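Kindero Fold

Kindero Fold is a data service for household robotics sold by Jorier. It supplies recorded demonstrations of garment handling, made with hand-held grippers in furnished homes, to developers who train robot control software. The service was announced in December and opened to customers on 1 February 2024. Kamrul Paul led its design.

Content

The catalogue is divided into 13 garment classes, among them knitwear, shirts, towels and socks. Each recording covers a single task, such as spreading, folding or stacking, and is supplied with gripper position, finger opening and a written task label. Recordings are made on beds, sofas and tables, with household bedding and furniture left in place. Customers may order by garment class, by surface or by task.

Licensing

Three licence levels are offered: Trial, Standard and Site. The Trial licence is limited to 20 recordings and does not allow commercial use. Standard and Site licences differ in the number of users permitted.

Capture method

The operator works the gripper by hand at the height of the bed or table. Knitwear tasks begin with the garment laid flat and the fingers open near the hem.

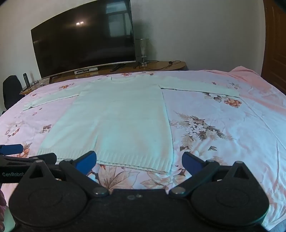

White knit sweater on a floral bedspread, with the blue fingertips of a hand-held gripper open at the hem.

Reception

In a review for the trade newsletter Pemik, Ignacio Begay rated the task labels as consistent but found few recordings of dark fabrics.

See also: Tello (file format)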